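Ferico returns floor, folding cell: progress report to Plomis
Sep 20, 2021
Prepared by Omar Tarawneh

The two-arm cell has been on the denim line since March. In the last reporting period it folded 1384 pairs of jeans, and 1211 of those went to packing without being refolded by hand. Most of the rest had a twisted leg or a waistband that was not square. Antoniuk changed the grip settings in the second half of the period and we are watching whether that helps with the heavier pairs.

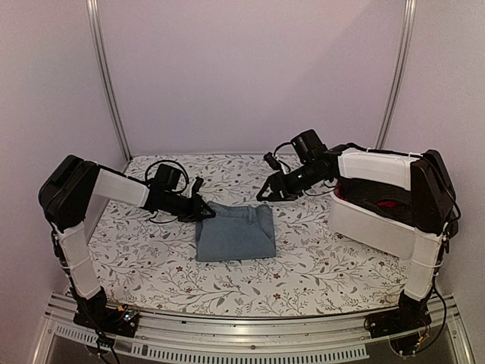
All 13 people on the floor are still employed here. Four have moved from folding to inspection and stain checks, and two now look after the cell in turns - loading, clearing stoppages, keeping the log. They got a grade increase for this. The others still fold shirts and knitwear by hand, which the cell does not do.

Wrist and shoulder complaints are down among the inspection group. Two people told me the new work is harder on the eyes, and we have ordered better lamps for their benches. Several also said they miss talking while they fold, as inspection is done at separate stations.

The Plillulix stock software still does not receive counts from the cell, so totals are typed in at the end of each shift. The fix is due next period. We have spent 600 dollars of the training money and ask to carry the balance forward.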